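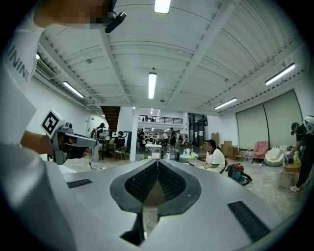 Grandell High's winter play opens 8th December in the small theater. Putting the details in one thread, as I keep getting the same messages.

The play is "Two Keys for Mandolus." It's a student-written comedy about a family that rents the same apartment to two tenants by mistake. Ok-hee Lim, a senior, wrote it and is directing.

The small theater has 136 seats. Last year's play sold 189 tickets over two nights, so there should be room for most people who want to come. There are 2 performances again this year.

Tickets are at the front office before school and during both lunches. Students with an ID get the lower price. You can also buy at the door if any are left. Cash only at the door.
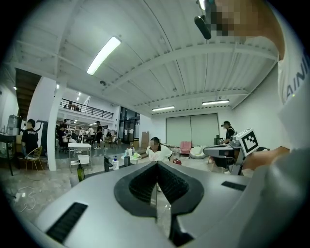 Gray hand-held gripper in a white room.

Doors open 30 minutes before the show. Use the Ibarra Street entrance. The one by the gym will be locked because there's a basketball game on the other side of the building.

Parking will be tight for the same reason. The lot behind the music rooms usually fills up last. If you're dropping somebody off, please don't stop in the bus lane.

Cast call is right after last period for both nights. Eat before you come. No food in the dressing room this time, and that includes chips.
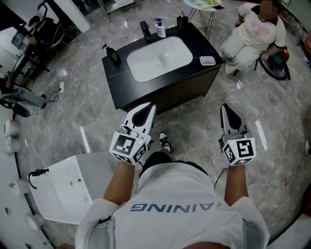
Set crew is still missing a few things for the second act, which takes place in the apartment bathroom. We have the door, the mirror and the towel rack. We don't have a sink. Ok-hee wants something close to the one in the photo, with the black countertop, the dark wooden base and a white rectangular basin. It doesn't need to work. If your family is replacing one, message me.

We also need a doormat and an old suitcase, any color. The suitcase gets dropped a lot, so don't lend one you like.

Ninth graders asked if they can help backstage. Yes. Talk to Ms. Tustero in room 30 after school and wear closed shoes. Dark clothes on show nights.

Run time is a little under two hours with one intermission. I'll add to this thread if the door price changes.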